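4. What the bookkeepers did with late invoices

I started this part of the study with one small office and a pile of reminders that had gone out to the wrong people. 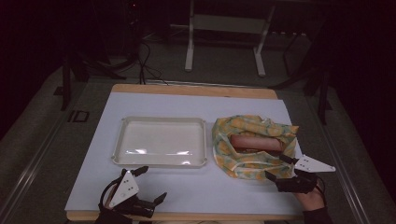
Figure 2. Tabletop with a white plastic tray on a pale surface.

Why do small firms send payment reminders to customers who have already paid?

Mostly it comes down to timing. The money lands in the bank on one day, somebody matches it to an invoice a few days later, and the reminder goes out in between. The software did exactly what it was told, and the customer gets a cross letter anyway.

I spent a good part of January sitting with the bookkeepers at Wiegand and Ruston, two firms that hire out equipment for weddings and village fairs (tents, staging, a frightening number of chairs). Both used Cisitz for their invoices, and both had left the reminder settings just as they came. I pulled over 500 reminders from the two sets of books and went through them with Hazel Pruitt, who keeps the ledger at Ruston and was very patient with me. We marked a reminder as "crossed" if the payment was already sitting in the bank account when the reminder left.

What surprised me was how different the two offices looked. Wiegand matched payments every morning before the phones got going, and crossed reminders were rare there. Ruston matched them in one long session at the end of the week, and that's where most of the trouble was. Hazel wasn't surprised at all! She'd been keeping a list of customers to call and apologize to, and it lined up nicely with what we found in the data.

Part payments were the other headache. A customer pays the deposit, then sends the rest in two bites with no invoice number on either — and now the bookkeeper has to guess. Cisitz puts money like that in a holding account, which is sensible, but the reminder run never looks at the holding account. So the customer shows as owing the full amount. Ottmar Meinecke found the same thing when he studied freight offices running Ilach, and he suggested a short pause before any reminder goes out. I tried his idea at Ruston with a pause of five days, and crossed reminders dropped off quickly. I can't say how much of that was the pause and how much was Hazel matching more often once I'd started hanging around asking questions.

I should say a word about tone too. The stock wording in the second reminder is pretty stiff, and both offices had customers who complained about it even when the debt was real. We left the wording alone for this round, as changing it together with the timing would have muddled the results. I come back to it in Section 5, where the letters are compared side by side.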